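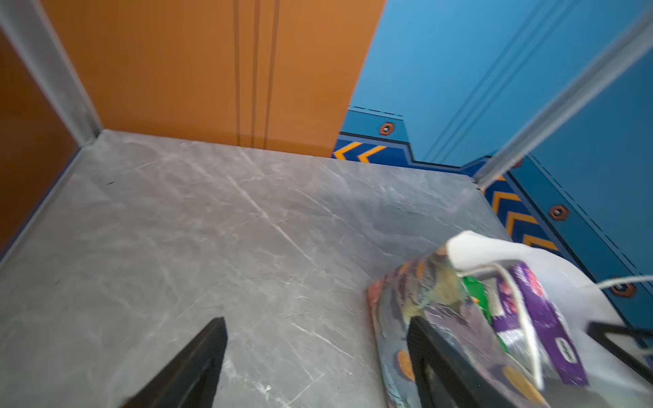 What did I want to find out by going to the Rokon open day? Whether their two arms could pack a bag of snacks without a person stepping in, and whether it was worth taking a Friday off.

30 September 2022. Got to Marnora late, missed the coffee. Urszula Tomaszewski did the talking, and she is good at it, which put me on my guard. Very bright walls, orange and blue, arrows along the bottom. They do like it to look like a toy.

She mentioned 3,000 practice runs. I asked how many of those had gone wrong and got a long reply about learning. Wrote "ask again" on my hand.

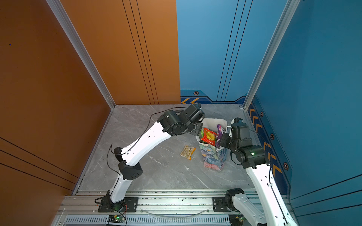
Wiesława Czarnecka was beside me and muttered that her packers at Kwiatkowski would have gone home by now. I laughed too loudly. Still, she stayed for the second talk, and so did I.

No price. No word on what happens when a bag tears or a wrapper splits. They want us back in December, when a bigger demonstration is planned, and I said I'd see. Train home took 59 minutes, standing. Must tell Memora I'm not signing anything until I've had the failure figures in writing.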